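Looking after a stone countertop

Stone counters are sold as indestructible, mostly by people who won't be making spaghetti on yours. Marble in particular holds a grudge against lemon, vinegar, wine and tomato. Wipe up acids within 5 minutes and you'll probably get away with it.

For daily cleaning, a drop of dish soap in warm water and a soft cloth. Skip the bathroom spray. Skip the vinegar too, however much your aunt swears by it.

Oil stains want a poultice. Mix baking soda and water to a thick paste, spread it on, tape plastic wrap over it and leave it overnight – up to 30 hours for a really old one. Scrape with something plastic. It may take 2 rounds.

Light etching on a honed top can sometimes be rubbed out with damp 800 grit paper, but try it behind the toaster first. On a polished top, leave it alone and call a stone shop.

Reseal when drops of water stop beading. I use the Pridley sealer, wiped on thin and buffed off before it gets tacky. Do it on a Saturday night and order a pizza.

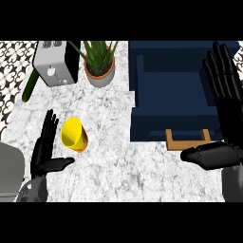 Reader comment: My poultice dried out by breakfast and did nothing at all until I taped down all four sides of the plastic. Second try got most of the olive oil out.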